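工房の小ワザ:パソコン分解用のロボットアームを買う前に、電卓を叩く順番

アームの値段は最後に見る。最初に見ると、残りの費用が全部「ついで」に見えてきて、ついでの合計がアームを追い越す。うちの工房がそうだった。最初の見積書に載っていたのは本体とコントローラーだけで、台も爪も治具もケーブルも、どうやら空から降ってくる前提だったらしい。

■ 作業台から決める
天板の奥行きは、対象物を横に寝かせた寸法で考える。デスクトップ機は立っているとおとなしいが、寝かせると急に場所を取る。さらにアームの土台と、部品を置くトレイの場所が要る。うちは奥行き83センチの机で計算して、引き出しが開かなくなった。段ボールを実寸に切って床に並べれば一円もかからないので、カタログを開く前にやること。

溝付きのアルミ天板は高い。高いが、木の天板に穴を開けては埋め、埋めては開ける週末を何度か過ごすと、急に良心的な値段に思えてくる。

■ 爪(グリッパ)は本体と別の財布で
爪は消耗品と割り切る。カタログの把持力ばかり見比べる人がいるが、パソコンの中で困るのは指の太さのほうだ。人間なら小指で押すようなレバーやコネクタに、指が入るかどうか。買う前に、爪の外形図を厚紙に写して切り抜き、開けたケースの中に突っ込んでみるとよい。見た目は間抜けだが、返品手続きの最中の顔よりはましである。

■ 治具は「安いから後で」にしない
外した部品をどこに置くか。この質問を発注後にすると、答えはだいたい菓子箱の蓋になる。3Dプリントのトレイなら材料費はわずかだが、作り直しの時間は見積書に出てこない。うちでは最初の設計で済むものと踏んで、結局、夜なべが続いた。予算表に「治具の失敗」という行を作り、堂々と金額を入れておくこと。空欄にしておくと、その分は誰かの睡眠から引かれる。

■ ケーブルの長さ
アームが一番遠くへ伸びた姿勢で測る。畳んだ姿勢で測ったケーブルは、畳んだ姿勢でしか使えない。上から吊るなら、吊り金具と結束バンドも同じ表に入れる。結束バンドを経費で落とすのが恥ずかしい人は、そもそもロボットを買うのに向いていない。

■ 練習台のパソコン
中古をまとめて買うなら、機種をそろえる。安いからと混ぜると、開けるたびに中身の配置が違い、治具が機種の数だけ増える。先に一台だけ買って開け、触る場所と触らない場所を紙に書いてから残りを注文すればいい。届いた箱の置き場も予算のうちだ。廊下は予算に入らない。

■ 二本目のアーム
欲しくなる。必ずなる。片方で押さえて片方で外せば楽だろう、と考えるのは自然なことだ。ただし二本にすると、互いにぶつからないように動かす手間が付いてくる。先に机の上の通り道を描いてみて、それでも欲しければ次の年度に回す。わが家の洗濯乾燥機もこの方法で三年延びた。

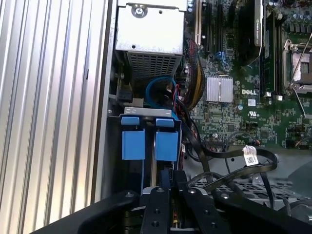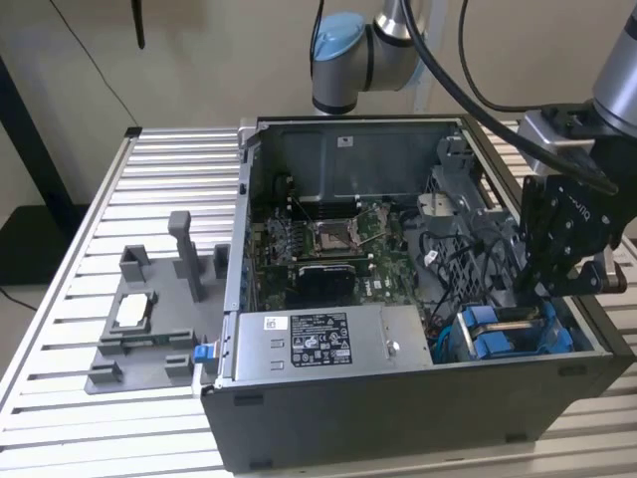
文:カイス・オクサネン(工房ティラシデ)/2022年5月2日(月)

デルのデスクトップ機を横倒しにして開けると、電源と青いドライブ用の部品だけでもそれなりに幅を取り、基板の周りにはケーブルが這っている。指を広げる余白まで数えてから、爪の注文書に戻ること。本体の左にあるような灰色のトレイも、天板の面積をしっかり食う。机の寸法を決めるときは、ケースの横にもう一枚、トレイの大きさの段ボールを置いておく。

最後に、うちの予算表の並びを書いておく。上から、机、治具、治具の失敗、爪、予備の爪、ケーブル類、練習台、アーム。この順で埋めたら合計は131万円で止まった。アームから埋めた前の年の表は、途中で見るのをやめたので合計を知らない。

コメント(4)

ドニー・モファット
「治具の失敗」の行、さっそく真似しました。経理に「これは何ですか」と聞かれたので、この記事を印刷して渡しました。まだ返事がありません。

パルヴァーネ
厚紙の爪、やってみました。メモリの脇で見事に折れました。一つ細い型に変えて注文します。

アミルホセイン・T
机の高さの話がないのが気になります。うちは高さで失敗して、椅子を全部買い替えました。

カイス(筆者)
>アミルホセイン・Tさん 高さは書き忘れです。うちは脚の下に板を挟んでいます。予算表では「その他」に入っています。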